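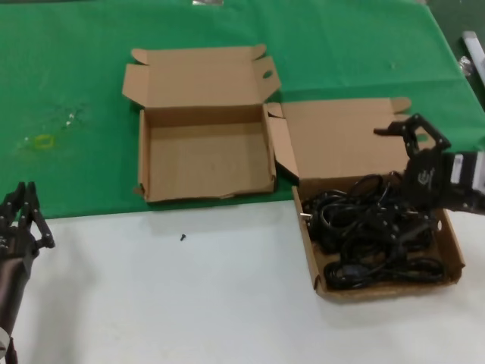

Cables in one box, none in the other: the sorting station at Loria.

Loria Opens Its Cable-Sorting Records, and Asks Buyers to Read Them Slowly

Loria said Tuesday it will share 712 recorded runs of robots handling power cords and cardboard boxes, made for Astum, a learning system still in testing. The company is making no claim that Astum can sort cables in a working warehouse.
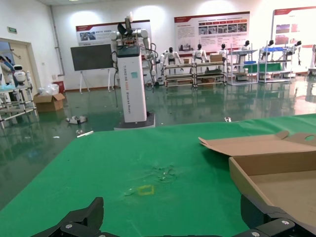

The sorting table, with a TIANGONG robot standing beyond it.

"A pile of recordings is not a skill," said Fatima Zulu, who runs data collection at Loria. "We have more than 500 runs we trust. The rest we are still arguing over."
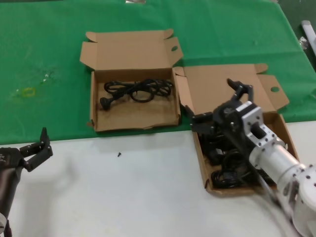
Each run in the set covers moving cords between two boxes. Cords tangle, and Loria doubts that a few hundred tries cover the ways they can. A single black cord coiled in the left box, its two-pronged plug lying clear, is the easy case – the heap in the right box is the one that matters.

Mabuza, a parts reseller, will test Astum on 5 cable types in December. Loria will publish the failures too.

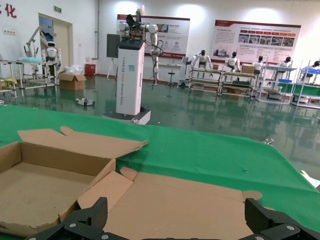
An open box on the green cloth, between the gripper's fingers.

Press contact: Fatima Zulu, Loria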